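Vundura Countertop Oil: Owner's Guide
Section 4. Oiling a Wood Counter

Read all the steps before you open the can. The can does not close as well as it opens.

4.1 Before you start

Clear off whatever will move. Work around whatever won't.

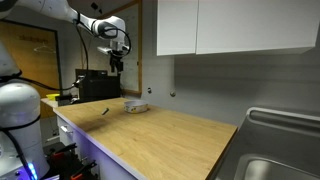
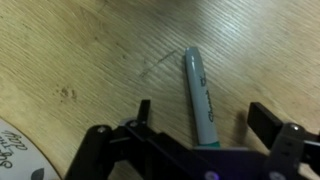
Fig. 4. Light wood surfaces with visible grain. Top: countertop with white front trim. Bottom: close view of the grain, with marker.

4.2 Applying the oil

1. Wipe the surface with a damp cloth and let it dry. "Looks dry" is an opinion. Give it an hour.
2. Sand lightly along the grain. If you sand across it, you will see the scratches every morning over coffee.
3. Test the oil on a hidden spot. Everyone skips this step, and our help line stays busy.
4. Pour a small puddle and spread it thin with a lint-free cloth. Your old T-shirt is not lint-free.
5. Wait 18 minutes, then wipe off everything that hasn't soaked in.
6. Let it cure for 48 hours. Explain this to the rest of the household before step 1.

NOTE: A second coat is optional on oak. A fifth coat is a hobby.

CAUTION: Oily rags can catch fire on their own. Lay them flat outdoors until stiff, and never ball them up in the trash. We have no joke for this one.

4.3 Upkeep

Re-oil when water stops beading, or every September if you like a schedule. Marker ink should be tested with a little rubbing alcohol in a corner first. See Section 6 for burns, rings and red wine.

Text: Solange Conceição. Revised 1/18/18.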